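Katia Cattaneo has read a lot of claims about software that folds laundry, and she doesn't believe most of them. She tests planners at Hirnen, where her job is to find out when the code is wrong and how long it takes to notice.

"Everyone shows you the fold," she says. "I want to see the grasp before it."

Her current headache is Grerkisel, a planner that picks a grip point on cloth and commits to it. In its last run she gave it 61 jackets in a heap. It asked for help on 2 of them. She thinks it should have asked on 50.

"It was sure of itself and it was wrong - that's the worst kind of log to read." A sleeve and a lining look like two objects to it, she says, and dark fleece looks like a hole.

Would more data fix that? She shrugs. "People say so. I've heard it for nine years. Show me the error going down on a bed you didn't train on."

Jackets on a bed, with the fleece at the gripper.

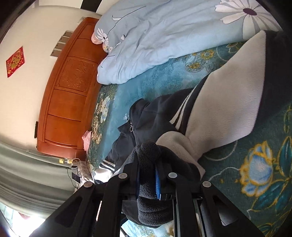
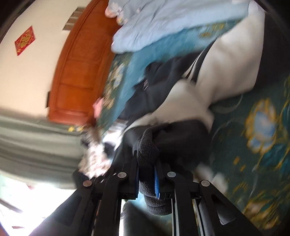

What she would change first

"The confidence score. Throw it out and start over." She would also like the tool to keep its failed plans, which it now deletes at the end of each run.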